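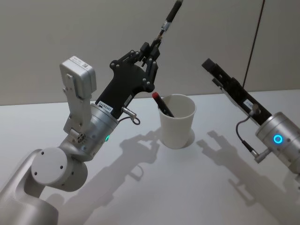

Marker and paper cup station, left arm gripping, right gripper open.

Benbridge two-arm gripper comparison bench
Part of the Wornodley end effector evaluation range

The Benbridge bench is a fixed two-arm station for comparing grippers on small, light objects. Two arms face each other across one white work surface, and both can reach the middle of it. A gripper under test goes on one arm, a reference gripper on the other, and the same object is presented to each. The bench is supplied complete or as an upgrade to an existing two-arm cell.

It is intended for buyers who have already narrowed the choice to a few grippers and need figures from their own parts. It does not replace a load test. Nothing in the standard kit weighs enough to trouble a gripper of this class.

The standard task

The default routine is pen to cup. Pens and capped markers are laid on the table, picked up at the barrel, rotated and placed in a paper cup. The task is easy to set up and hard to do well. A barrel rolls when touched off center, a clip or band changes the grip width partway along, and a light cup tips if a finger catches the rim.

Every attempt is logged with the commanded width, measured width, motor current and result. Results are entered as placed, dropped, missed or cup disturbed. A disturbed cup counts as a failure even when the pen ends up inside it.

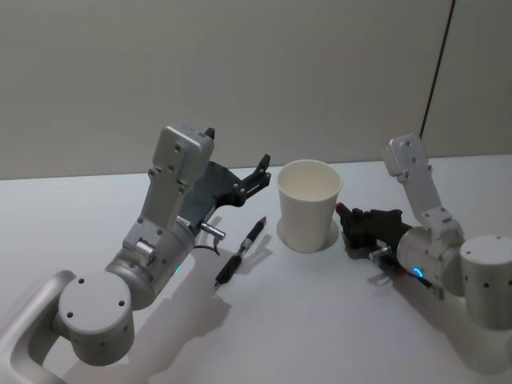
Cup at center, pen on the table to its left, both grippers clear.

Wornodley ran the standard task for 2,309 attempts before release. The log is available on request as a plain CSV file, with failures included. Results from the parallel reference gripper and the linkage unit are kept in separate columns and should not be averaged – the two approach the barrel differently and fail for different reasons.

Mounting and changeover

Each wrist accepts the Benbridge adapter plate. Changeover takes 5 minutes with the arm parked and powered down. Tool center point and payload must be entered again after every change. The controller will not start a logged run until both values have been confirmed.

Cables leave the gripper at the side and should be given enough slack for full wrist rotation. A cable that pulls tight near the end of travel adds side load at the fingertips and will show up in the data as a poor gripper. Check this first if placement error grows on one side only.

Cameras

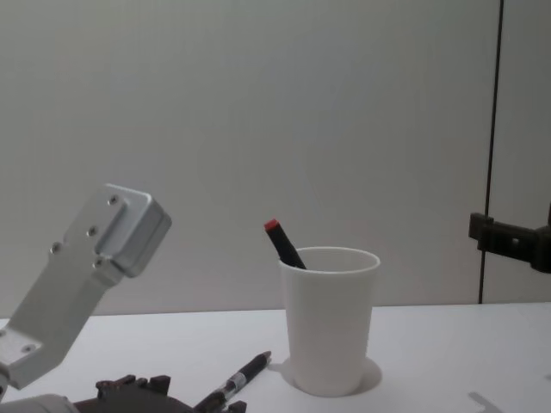

Camera position affects the result more than most buyers expect. The bench software accepts a high view covering both arms and a low view closer to table level, and records them against the same clock. The low view is the better one for judging insertion height, as it gives the rim, the red cap standing above it and the dark barrel lying on the table against plain white and gray. The high view is better for approach angle and for clearance between the arms. Sites with only one camera should choose the high view and accept some uncertainty in height.

Use a matte background. Glossy panels return reflections that the segmentation step reads as edges. Shadows on the table are tolerated up to the contrast limit given in the manual, but a shadow that moves with the fingers can still shift the estimated pen position. Adding a second lamp usually costs less than retraining.

Controller

The Sjöberg controller drives both arms and both grippers from one program. It can run either arm alone, alternate them, or hold one in a waiting pose while the other works. Waiting poses are set by the user and checked for collision against the full path of the moving arm.
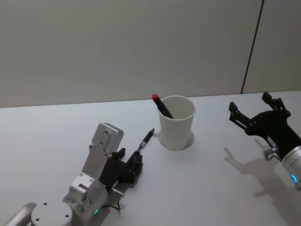 Alternating mode is the one most sites use. Left and right attempts are interleaved, so a slow change in room light or table level affects both grippers equally. Running one gripper in the morning and the other in the afternoon is supported but not recommended.

Teleoperated runs are stored under a separate flag and are left out of the summary unless selected. They are useful for finding out whether a failure belongs to the gripper or to the planner.

Supplied with the bench

Work surface, matte white
Adapter plates, 2
Sjöberg controller with bench software
Camera brackets, high and low
Consumables pack, 108 paper cups
Printed setup guide

Arms, grippers and cameras are quoted separately. The Doka base frame is optional and is advised where the floor is uneven – any rocking of the table shows up directly in the placement figures.

Known limits

Transparent cups are not supported by the current vision package. Pens with soft rubber sleeves give inconsistent width readings and should be logged as a separate object class. Firmware planned for March adds per-finger current logging for grippers that report it.

Lead time and spare parts: contact Wornodley sales with the wrist flange type and controller revision.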